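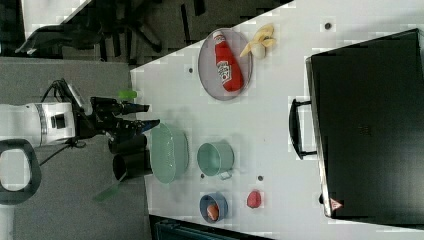 Why has Erkent cut its profit forecast for the year? Two large customers have put off orders until the autumn, and fuel and wages at the Flirkasdale depot have cost more than the company planned for in its budget.

Erkent, the parcels and pallet firm, told shareholders on May 31, 2019 that it no longer expects to match last year's result. The shares lost 112p over the day and closed at 829p, the lowest they have been since the firm joined the market.

The statement was short. Sales in the first quarter were slightly up, but nearly all of the growth came from home deliveries, where the firm earns less on each parcel. The business side, which moves full pallets between factories and wholesalers, shrank. Erkent did not name the two customers who have delayed their orders. It said both contracts remain signed and that neither has asked to change its terms.

Lewis Semple, the finance director, took questions from analysts by telephone in the afternoon. He said the board had looked at the April figures and decided it would be wrong to wait for the half-year report. "We would sooner say it now," he told them. Asked whether a second cut might follow, he said the new forecast allows for no recovery in pallet work before October.

The dividend is the point most of our readers will care about. Erkent has kept the interim payment at last year's level, and it will be paid in July as usual. The final dividend has been left open. Semple would say only that the board will look at it with the full-year numbers, and he declined to give a minimum.

Costs at Flirkasdale are a separate matter and may last longer. The depot opened two years ago and was meant to take over all the night sorting from Dutitley, which is older and smaller. That move is still not finished. Both sites are running, both need a full night crew, and 394 people are on the payroll at Dutitley who were due to transfer or leave by now. The company says the move will be complete by Christmas. It said the same last year.

Thaler, its closest rival, reports in three weeks. It carries fewer pallets and more small parcels, so it may have been hurt less by the slow orders. Its shares fell slightly in sympathy all the same. Thaler has not commented.

For anyone already holding Erkent, there is little to do before the half-year report. Debt is low, the bank agreement was renewed in the spring — on slightly better terms than before — and the firm is still making money. We have moved it from "buy" to "hold" on our list. We would want to see pallet volumes stop falling, and Dutitley's night shift closed, before moving it back.

Readers who hold the shares through the firm's own savings plan should note that the monthly purchase goes ahead at the market price as normal. Changes to the amount have to reach the registrar by the tenth of the month.

Comments (4)

marian_k
I bought 1,000 of these in the autumn on the strength of the Flirkasdale opening. Not selling at this price, but I won't be adding either.

Old Haulier
Two night crews for two years is poor management whatever the economy is doing. They should have shut one side of Dutitley at a time.

pjt
Does the savings plan deadline apply if you want to stop altogether, or only if you are changing the amount?

marian_k
@pjt Both, I think. I stopped mine for a few months last year and had to use the same form.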